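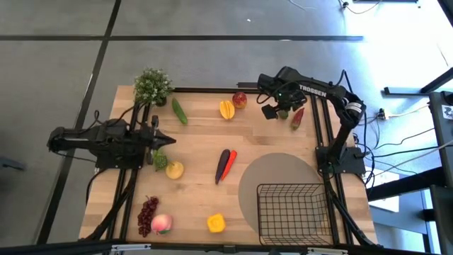 The bench at Clostport, with the basket at the corner.

Howard Ackroyd had the result by Sunday lunchtime and did not like it. Over 2000 trials, the two arms did better when neither was told what the other was going to do.

He rang Wahyudi Sumampouw at home in Todport.

"Say it again," said Wahyudi.

"Shared plan, they get in each other's way 55 times. Separate plans, it's 2."

"Out of the same number of runs?"

"Same number, same fruit."

Wahyudi said he would come in. It took him an hour, and he brought his own sandwiches. He sat down at the bench and read the log from the top while Howard filled the kettle. The Vainio method was supposed to work the other way round. Each arm published its next move, the other one read it, and both adjusted. They had spent the whole of May writing it.

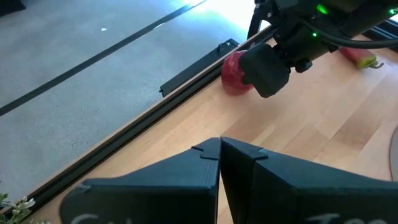 "They adjust at the same time," Wahyudi said at last. "Look at run 2552. Left gives way to right, right gives way to left, and then they both see the space is free and go for it."

"Like two people in a corridor."

"Yes. Without the plan, each one only has its own camera. It sees something in the way and waits."

Howard wrote that down on the back of a Limex invoice. He had promised the funders a paper about sharing, and the title was already on the form.

"We could make one of them slower to answer," he said.

"We could. Then it's a different method."

They tried it anyway, with a short delay on the left arm, and let it run while they ate. Wahyudi watched the screens. Howard watched the table, and kept his hand near the stop button out of habit. 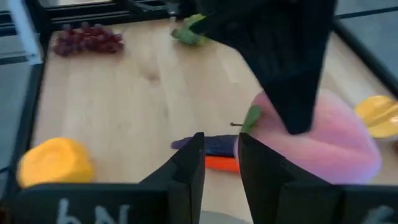 Wrist view, with the other arm over the pink fruit.

At four o'clock Wahyudi opened a new file and typed the old title into it. Then he took out the word "shared" and asked Howard how he wanted his name spelt.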